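How to watch a robot demo without being sold one

I went to the Workness open day in October 2019 expecting a pitch, and I got one. It still taught me how to look at these things, so here are the steps I would follow again.

Step 1. Skip the talk and go to the bench. Ask what the job is before anything moves. At Workness it was sorting: two arms, a lot of small household stuff, and bins to put it in. 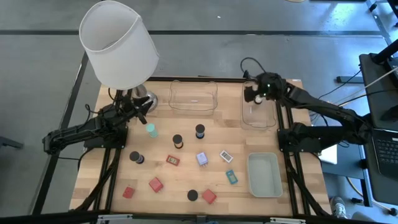 Rezaul Begum wrote in to say that sorting is the easy part, and that visitors should ask how many runs were thrown out before the doors opened. Fair enough. I asked, and got a smile.

Step 2. Stay for the whole thing. Most people left after 2 minutes. I gave it almost 40, and the dull stretches were worth more than the slides.

Step 3. Watch the handoffs. Anything passed between two grippers has to be held by both or dropped, and a brochure won't tell you how often it's dropped. 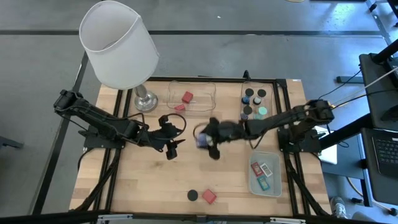
Step 4. Ask to move something yourself – a jar, a bin, whatever they'll let you touch. If the answer is no, write that down.

Step 5. Get the price of support in writing. Khondokar quoted me for the arms and went vague on the rest. I'm still waiting for that email.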